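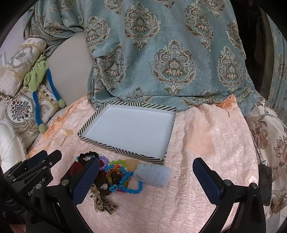
Striped box lid on the bedspread, with the bracelets and hair ties waiting to be sorted.

Bracelets and Hair Ties — Gallery
Posted by Anežka Koubek, 16 April 2021

I make beaded bracelets at home in Drumlow and sell some of them at the Narbridge craft market. The ones on this page are from my own pile and are not for sale. People at the market often ask what I keep for myself and how I store it.

I sort on the bed in the guest room. The bedspread is pale pink with a puckered surface and orange fringe, and it came from my aunt's house in Prikness. Beads that come off a string don't roll far on it.

The box lid
The diagonal stripes on the rim are black and cream and meet in chevrons along the sides. The inside is plain white, so colors are easy to compare in it. The box itself held stationery from a shop called Lefèvre and now holds spare elastic.

Blue beads
The bright blue bracelet is made of round faceted beads. Faceted beads wear through thin elastic faster than smooth ones, so I double the cord. The open turquoise heart was lying next to it when I took the picture.

Lime green and purple
These get worn with jeans and a white shirt, sometimes together. The purple is closer to lavender in daylight.

Light blue, white and red-orange
A light blue and white bracelet with a section of red-orange beads. I had planned it as a gift in December and then kept it.

Amber and orange
My favorite of the group. It has translucent yellowish beads as well as the darker ones — I don't have any of those left, so it will not be repeated.

Scrunchie and bow
Dark brown scrunchie, and a beige bow with dark animal-print spots. Hair ties go in a separate bag once sorted, as the fabric catches on charms.

Storage notes
Bracelets lie flat in the lid, one layer only. Loose beads are kept in jars in the hall closet. The last bag I bought had 2000 in it, of which 460 were blue.

Next gallery: necklaces, 2 pages.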